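What I learned about gripper budgets at the Dalex open day

I went to the Dalex open day on October 19, 2024 with a notebook, a packed lunch and a spending limit I was sure was generous (ha!). 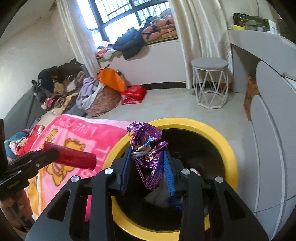

We want to start collecting tidying-up data in real homes in January, so I was shopping for hand-held grippers, plus everything that goes with them. Kamran Yousafzai ran the tour and let me pester him for 45 minutes, bless him. My plan was to buy 20 units in one go. He talked me down to 10, with the rest of the money going on spare finger pads and screws, and I think he's right. Pads wear out, and a gripper with a bad pad just sits in a drawer.

Then I wandered over to the Drillora table, where Nighat Talpur had a Yüksel bracket and a Gekel one side by side. The Gekel is lighter and I loved it, but the lead time is seven weeks and that's cutting it close for us! The Yüksel ships right away, so that's the one on my list for now.

The thing I hadn't budgeted for at all was people time. Bedrooms are full of soft stuff, clothes and blankets and crinkly wrappers, and Nighat said a new operator needs a good few days before the grabs look smooth. I'd put down one afternoon. Oops.

Parking was awful, by the way, so take the bus. Coffee was free and pretty decent. I'm still waiting on the written quote for the pads, and I'll add the prices to this page when it comes.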